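Two-Arm Tidying Project: What We Spent and What We'd Buy Next

Written by Mahfuz Nanayakkara, March 4, 2019

My half of the report is the money half (sorry, everyone who wanted joints and torque). We had 2268 to spend on the whole rig, and I really thought that was loads! Then I priced up spare fingers, cables and wrist cameras, and it shrank pretty fast.

Wrist cameras

I wanted the cheap Rulden ones and the rest of the group wanted Teixeira, at 60 more per arm. Small shiny things like keys are a proper test of a camera, so that's what I looked at first.

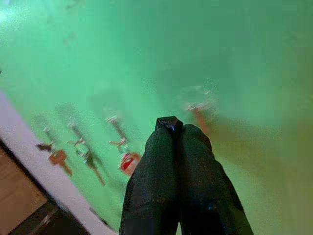 Figure 1. Keys on the green surface, wrist camera view.

It's pretty soft close up, so I've put a line in the plan for better lenses.

Grippers

We've got one white gripper and one grey, and I'd love a matching pair, but Burnesus quoted us 800 and that's a huge chunk of the budget.

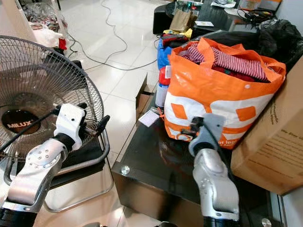 I've moved it to the "if there's anything left" list, along with longer cables. What can't wait is finger pads. I've asked for 17 of them, which sounds greedy, but the Anano shop does a better price on bigger orders and postage is the same. 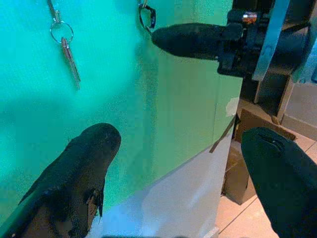
Things to practise on

My favourite bit of the budget, as it costs almost nothing! Shopping bags, clothes, cardboard boxes, a spray can: all stuff people have at home already.

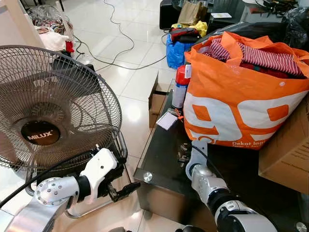

I did put in for a second glass-topped table in February and got told no, so that money has gone to the lenses. I'll update the totals once Burnesus get back to me about delivery.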